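Tridetti Robotics Club - FAQ

Updated in March, more questions at the bottom than last time. Still not on here? Ask at the Monday meeting.

Who can join?
Anyone enrolled. Any major. No tryout, no fee for the first term.

Do I need to know how to code?
No. Helps later. The first few weeks are hands on stuff, mostly grippers and blocks.

When and where?
Mondays, 6 pm, upstairs in the Kurklow building. Room 507 is storage only, please dont wait outside it. Doors lock at 9.

What do new members do first?
Hand-held grippers. You pick things up, put them down, stack them, hand them over. Sounds easy. Stacking is where most people get stuck, so start slow and close the fingers all the way before you lift.

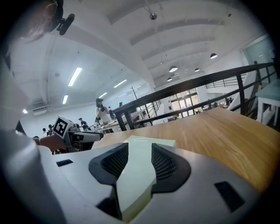
Mint-green block held between the two mesh finger pads, second gripper in use at left.

Do I work alone?
Pairs, one gripper each, same table. Swap partners whenever. If we have an odd number somebody goes three to a table, fine.

How many spots are there?
Up to 29 per term. After that theres a waiting list, and it does move, people drop when midterms hit.

What is the square marker on the gripper for?
Tracking. Keep your fingers off it and dont let it get scratched. Bent or peeling marker = tell someone before you start, not after.

Can I take a gripper home?
No. Blocks yes, sign them out on the Bredoteck sheet. Back by next meeting.

Is there a competition?
Yes, the Llorente Cup, end of spring. We send 2 teams. Timed stacking, a handover round, and a short talk on your project. The talk counts for more than you'd think so practice it.

How are teams picked?
Attendance plus a practice run. Not by year. First years have gone before.

I missed a week, am I out?
No. Miss a lot and you probably won't make a Cup team, but you can keep coming.

What should I bring?
Laptop if you have one. Tie long hair back. No open drinks on the tables, lids only.

Can I bring a freind?
Sure, once. Then they sign up like everyone else.

Who do I email?
Club address is on the sign-up form. Replies take a day or two, longer during finals.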